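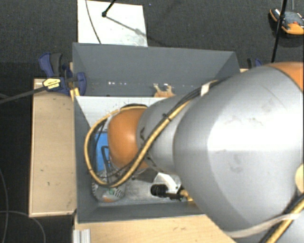
Reading a hand hygiene audit

Lokcombe, the community hospital where I spent most of April on the rehabilitation ward, puts its hand hygiene score on a board by the lifts. While I was there it read 92 per cent. I used to do infection control audits for a living, so I asked for the method sheet, and the ward manager found me a copy.

The score is the number of times staff cleaned their hands divided by the number of times they should have. Each occasion on which they should have is called an opportunity. An opportunity comes before touching a patient, before a clean procedure, after a risk of contact with body fluid, after touching a patient, and after touching the things near a patient. Two of these can fall together. A nurse who leaves one bed and goes straight to the next has one opportunity between them, and one clean covers both. Auditors who have not been taught this will count two, and the score drops for no real reason.

Sample size

The Lokcombe sheet asks for 55 opportunities per ward per month. With 55 observations and a true rate of 85 per cent, the monthly figure will wander by nine or ten percentage points either way by chance alone. A move from 88 to 92 tells you very little. The board showed a green arrow for it.

Pooling the months helps. At 1,000 observations the same margin shrinks to a little over two points, and a change of four or five starts to be worth discussing. The cost is that you wait a long time for an answer, and if the ward has changed its staff or its layout in the meantime you are averaging two different places.

My preference is to keep the monthly count and plot it on a run chart with the median drawn in. Eight points in a row on one side of the median is a reasonable signal. Some people use six and some use 7. Pick one before you look at the data and write it on the chart.

Who is watching

The larger problem is that staff behave differently when they can see someone with a clipboard. At Hanrahan, where I worked before I gave it up, we compared the audit figures with the amount of alcohol rub used on the same wards. The audited rate was above 90 per cent on all of them. The volume of rub would have covered perhaps half of the cleans that rate implied, even allowing for soap and water at the sinks.

Rub volume has its own faults. It does not say who used it or when, visitors use it too, and a bottle that goes missing counts as very clean hands. It is cheap to collect, though, and it does not depend on anybody's opinion. Divide it by occupied bed days or a full ward will always look better than a half-empty one.

Afaf Qaisi, who trained me, had a rule that no observation session should run past 20 minutes, with the first few minutes thrown away. She argued that people settle. I tested this once on a small set of sessions and found a difference in the direction she said, too small to publish. I still did it her way.

Gloves

The Lokcombe sheet has no column for gloves. It should. Wearing gloves does not remove the opportunity, and a missed clean with gloves on is a different fault from a missed clean with bare hands. The first is usually a belief that the glove is enough. The second is usually haste, or a dispenser in the wrong place. If both go down as a plain miss, the ward gets the same poster for each.

The form we used at Nedow had the glove column next to the moment column, and filling it in added a second or two per line. I have sent a blank copy to the ward manager.

What I asked for

I wrote to the hospital on 27th June with three requests: print the number of observations beside the percentage, drop the arrow, and add the rub volume per bed day underneath. The reply said the board's layout is set by Herden, the company that supplies the display, and that changes are made once a year. The number of observations can go in the free text line at the bottom, and they have agreed to put it there from next month.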